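# Harov Measles Campaign Records

Line lists and clinic tallies from the measles vaccination drive in Harov district, cleaned up and put in one place so that the next team doesn't have to start from a box of paper like we did.

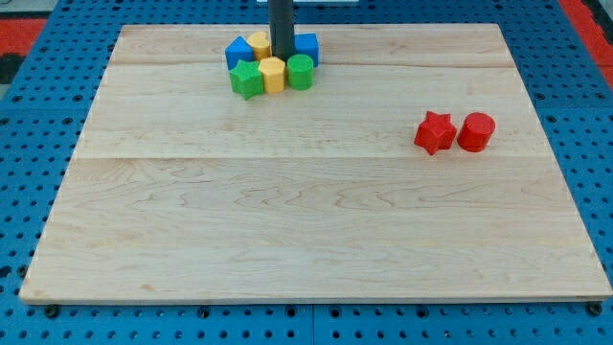 The drive ran through October and covered 16 clinics, from the big one in Doucet down to the one-room post at Fustevari (which kept the neatest books of anybody, by the way). Every row is one visit by one child. There are 1,953 rows in all, and a child who came back for a second dose gets a second row with the same `child_id`.

## Files

- `visits.csv` — the main table, one row per visit
- `clinics.csv` — clinic codes, opening days, fridge type
- `cases.csv` — suspected cases reported during the drive, with lab result where we have one
- `notes.txt` — Yatziri Escobedo's running notes, lightly tidied

## Columns in visits.csv

| column | meaning |
|---|---|
| `child_id` | random code, no link to any name |
| `clinic` | see `clinics.csv` |
| `age_months` | as told by the parent, or from the card |
| `card_seen` | y / n / blank |
| `dose` | 1 or 2 |
| `lot` | vaccine lot, as written |

## Things to watch for

Ages pile up at 12, 24 and 36 months. Parents round, and so do tired nurses, so please don't read much into it. Blank in `card_seen` means the box was left empty on the form — it does not mean no.

Lot numbers from Doucet were copied by hand twice. Damir Kovačević checked 100 of them against the delivery slips and fixed 10, so there are surely a few more hiding in there. If you find one, do write to us!

Village names were taken out before release. Please don't try to put them back.

## Thanks

Honeylyn Macapagal typed most of the forms, and Tatsuya Kamata wrote the cleaning scripts, which live in the Zement folder and still need a proper write-up. Questions can go to Precious Tolentino.

Last updated January 15, 2011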